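I bought the Dimitano cutting board in August to replace a plastic one that had warped. It cost me $30, and I've used it most days since then. This review is for the medium size with the groove.

The board is bamboo, with rounded corners and a shallow groove that follows the edge all the way around. The color is a medium golden brown with darker and lighter strips in the grain. I keep it in the middle of the counter, usually at an angle so I can get at it from either side.
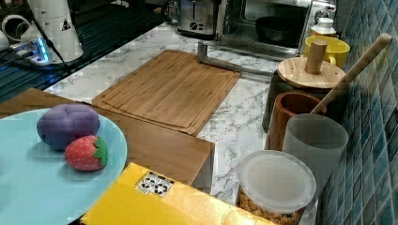
*The Dimitano board on our marble-pattern counter, with play food on the blue plate.*

The groove holds the juice from a couple of tomatoes. A melon is too much for it, and I had to wipe the counter after the first one. Bread, onions and carrots are no trouble. The surface has picked up fine knife marks near the center, which I can feel with a fingernail but don't mind.

It slides a bit on a smooth counter. Elie Matar, who has the same board, puts a damp dish towel under his, and I've started doing that too. Rubber feet would have been better, although then you couldn't flip it over.

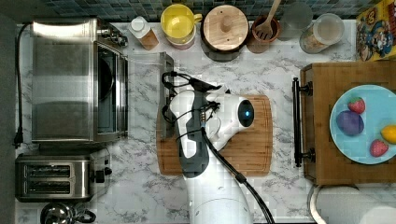 Washing up is by hand only. I rinse it, wipe it and stand it on edge to dry. I oiled it twice in the first month and have done it once since. Beet stains came out with salt and half a lemon. Garlic smell took longer.

My last board was a Bestora, thicker and much heavier, and it ended up staying in the cupboard. I can lift this one with one hand and scrape onions into a pan.

I'd buy it again at this price. If you carve roasts, get something with a deeper groove. 8 out of 10.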